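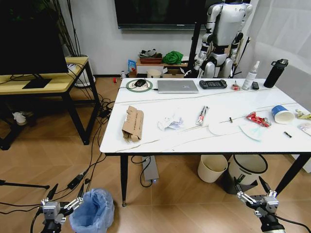

Brulletora Two-Arm Recording Set

Sold by Trovosness. Made to order, ships assembled and tested.

Brulletora is a two-arm set for recording demonstrations of household and office tasks. A person drives the arms by hand from a pair of leader handles. The set records what the cameras see, where the joints are, how far each gripper is open and what the person told it to do, all on one clock. What you get at the end of a session is a folder of episodes you can train on the same evening.

It is meant for labs and small companies that already have a training pipeline and need more examples to put through it. It comes with recording software and a file reader. It does not come with a trained model.

What's in the box

Two follower arms with parallel grippers
Two leader handles with trigger grips
One head camera on a tilting mount
Two wrist cameras
Recording computer with keyboard, no monitor
Three-button foot pedal (start, keep, throw away)
Power supply and emergency stop
Cables, table pads, hex keys
Printed setup guide

Shipping weight is 46 kg in two crates. Keep the crates if you have the space. Repairs go back in them.

Grippers

Both grippers are the parallel-finger type and open to 94 mm, which covers paper cups, most bottles held by the body, and small boxes. The tips taper toward the end so that they can get under flat things such as a tissue or a wrapper. They are a wear part. Expect to change them when the edge rounds over, sooner if you do a lot of work on stone or glass tops.

The fingers are not sealed. Crumbs and dust are fine and can be brushed out. Liquids are not, so if your task has open drinks in it, use water and use the drip sleeves (sold separately).

Gripper force can be limited in the software for each task. The default is low. At the default setting a paper cup will dent a little if you squeeze the trigger all the way, and new operators do this for their first hour. Leave those episodes out or tag them.

Cameras

The head camera looks down over both grippers and the work surface. It is wide enough to take in the floor in front of the table, and we suggest you use that. If the task is clearing a table, the trash bin should be in view when the episode begins. A policy trained on episodes where the bin is out of view has to learn where it is from the arm motion alone, and it will go on reaching for the same spot after you move the bin.

All three cameras run at the same rate and are triggered together. Exposure is fixed at the start of each episode. Sheer curtains are fine. Direct sun on a pale tabletop is not, and in a room with a big window you may get better results in the morning or late afternoon than at noon.

How a session works

1. Turn on the power supply, then the computer. The arms move to the rest pose on their own. Stand clear while they do.
2. Open the task list and choose a task, or type a new one. Write the instruction the way a person would say it: "put the trash in the bin and leave the electronics."
3. Lay out the table.
4. Pick up the leader handles and press the start pedal.
5. Do the task. Press keep when it's done, or throw away if it went wrong in a way you don't want.
6. Change the layout before the next one.

Throwing an episode away moves it to a holding folder for the rest of the session. It is deleted at shutdown unless you mark the folder to be kept. Several customers do keep it. Failed grasps followed by a second try are useful examples, and you may change your mind about what counts as a failure.

Laying out a table

Our support line gets more questions on this than on the hardware, so we've put the short version on this page.

Mix things that should be thrown out with things that should stay. A crumpled tissue next to a closed laptop is a good pair. So is a snack wrapper beside a tube of ointment, where the shapes and colors are close and the right answer is different. If everything on the table is trash, the system learns to pick up everything on the table.

Include flat items. Paper plates and torn cardboard lying flush on the surface are harder than bottles, and in our own recordings they take up the most time per item. Let things overlap in some layouts. A mask resting partly on a plate makes the operator choose which to take first, and you want that choice in the data.

Lay cups on their sides as often as you stand them up, with the mouth turned different ways.

Leave the room as it is. Cables under a desk, shoes, plants, other equipment along the wall: all of it can stay if it is out of reach of the arms. We used to recommend a plain backdrop and stopped. The recordings made in front of one did not carry over well to rooms people live and work in.

Decide the hard cases before you start and write them down. Is an empty water bottle trash? Is a used paper cup with a lid? Two operators with different answers will give you two sets of examples that disagree, and you will not see it until training is finished.

Sample set

Every Brulletora ships with the Dratwood set, 2156 kept episodes of table clearing recorded by our own staff on this hardware. The tables, bins and objects vary, and so do the rooms. You can train on it, mix it with yours, or only use it to check that the reader works on your machines. Ese Akpan planned the layouts and wrote the notes that go with them. The notes list every rule the operators followed for what to throw out, including two that were changed partway through. Episodes from before the change are tagged.

The license covers internal research and commercial training. It does not cover reselling the raw recordings.

File format

One folder per episode. Each holds three video files, one table of joint and gripper readings, the instruction text, and a small settings file with gripper limits, camera exposure and software version. Times are in seconds from the start pedal. Nothing is compressed in a way that needs our software to open.

The reader, called Juhl, is a Python package. It loads an episode or a whole session, lines up the streams, and can drop the idle time at the start and end. By default it leaves idle time in. Check that setting before you compare your results with someone else's.

Recordings stay on the recording computer until you copy them. The set does not need an internet connection and does not send anything to us.

Space and power

You need a table that doesn't rock and room for the operator to stand with both arms free. The operator can stand beside or behind the follower arms. Most people prefer behind, where the view is closest to what the head camera gets.

Run power and camera cables where nobody will step on them. A wrist camera cable that gets tugged can stay connected and still lose frames. The software reports dropped frames at the end of each episode, in red, and you should throw that episode away even if it looked good.

The set runs from one ordinary wall outlet. Please don't share a power strip with a heater.

Safety

The arms are light and slow compared with factory arms but they can pinch. Keep hands off the table while the start pedal is active. The emergency stop cuts motor power and the arms will sink, so whatever they are holding will drop. Place the stop where the operator can hit it with an elbow or knee, and have a second person in the room during training of new operators.

Not for use with knives, hot liquids or animals in the room.

Options

Spare fingertip set, four pairs: $463
Drip sleeves, pack of ten: ask for price
Second head camera mount, for a taller table: ask for price
On-site setup and one day of operator training: depends on distance

Warranty and repair

One year on arms, grippers and electronics. Fingertips and sleeves are not covered. Loan arms are available during repair if we have one on the shelf, and in the last year we usually have. If a joint starts to click, stop recording and send us the session log. A clicking joint reads slightly wrong, and the error ends up in your data.

Common questions

Can I use my own leader device?
Yes, if it can send joint targets over the network. The manual has the message format. We don't support third-party handles by phone.

How long does it take to train an operator?
Half a day to be useful. Speed keeps improving for a couple of weeks. We advise throwing out or tagging the first session from each new person.

Can two operators drive one arm each?
The software allows it. The results are poor for anything that needs both hands on one object.

Does it work with a mobile base?
Not this model. The head mount and power supply are made for a fixed position.

Can I move it between rooms?
Yes, and it's a good idea. Run the camera check afterward. It takes a few minutes and tells you if the head camera has shifted.

Ordering

Lead time is six weeks from deposit. For a quote, or to send us a description of your task before you buy, write to Elínborg Hallgrímsson in sales at Trovosness. Include the size of your table and a list of the objects you plan to use. If the objects are too heavy or too wide for the grippers she will tell you.

Software updates are free for the life of the set. The March update changed the pedal order on older units, so check the label on your pedal against the guide before your first session.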